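Ticket 924, Storine inventory app: stock counts doubling after sync

Status: sort of solved, still open, please don't close it on me again

Hi team, me again. The auto-reply asked me to put everything in one place instead of sending you bits and pieces, so I've turned this ticket into a running log. I'll keep adding to it until the thing behaves. Sorry in advance for the length (I type the way I talk).

## What's going wrong

I look after the snack cupboard and general supplies at our Kondbridge site, and we've used Storine to keep track of it all since January. It was lovely for ages! Then after the last update, every time I scanned stock in on the tablet and it synced with the office laptop, the quantity went in twice. I scan one carton of chips, the tablet says one, the laptop says 2, and then a few minutes later the tablet changes its mind and agrees with the laptop. The reorder list then thinks we're swimming in chips and leaves them off, and I get the complaints.

It only happens with items that have a sub-unit, so a carton broken down into single bags. Paper towel, dish soap and batteries are all fine. Snack bags and tea bags are the ones that double.
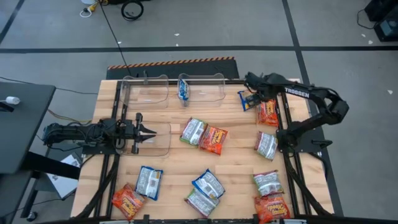
## What I tried first

- Logged out and back in on both devices. No change.
- Deleted the app from the tablet and put it back on. This took most of my lunch break and also wiped my favourites, grrr.
- Changed the sync from automatic to manual. The doubling waited politely until I pressed the button, then happened anyway.
- Swapped the barcode scanner for the tablet's own camera, in case the old Brosau scanner was firing twice. Same result, so I'm fairly confident the scanner is innocent. It does beep twice on a low battery, which sent me down the wrong path for a whole morning.
- Typed a quantity in by hand with no scanning at all. Still doubled!

That last one seemed pretty important to me, so I'd love it if whoever picks this up could start there.

## Your first reply, and how it went

You asked me to check the time zone on both devices. The laptop was right and the tablet was set to Perth, for reasons lost to history. I fixed the tablet, got very excited, scanned a carton of muesli bars and got 2 cartons of muesli bars. So that wasn't it, although my calendar reminders now arrive when they should, so thank you for that.

You also asked for the sync log. I couldn't find an "Export log" button under Settings the way the help page shows. On my version it's under Account, then Devices, then a tiny grey arrow. Might be worth updating the help page. The log is attached as a text file and has 9 lines marked "merge conflict, kept both". I'm no expert, but "kept both" sounds a lot like my problem.

## Thu 23 May, some progress

I found an old post on your community forum from another customer, Chmielewska Bakery Supplies, with nearly the same trouble. Their fix was to archive the sub-unit, sync, then create it again under a slightly different name. I gave it a go:

1. Archived "single bag" on the chips.
2. Synced the laptop first, then the tablet, and waited for the green tick on each.
3. Made a new sub-unit called "bag, small" and set it to the right number per carton.
4. Saved the new sub-unit and waited for the green tick again.
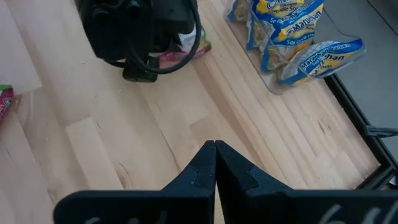
5. Scanned in one carton and synced again.

One carton on the tablet, one carton on the laptop. I did a little dance. I scanned another to be sure and that one behaved as well.

## Where that leaves me

I've redone 4 items this way and they've all held so far. The rest are still doubling, and the workaround loses the usage history for each one, so I'd much rather not do the whole cupboard if a proper fix is on its way.

Could you please let me know:

- whether the history on an archived sub-unit can be moved across to the new one
- whether the picture is meant to be compulsory (it wasn't before the update, and I haven't got the patience to photograph every tea bag)
- if it's safe to go back to automatic sync, or if I should stay on manual for now

I'm leaving the tea bags alone so you've got a broken one to look at. Email is best, I'm hopeless at hearing my phone.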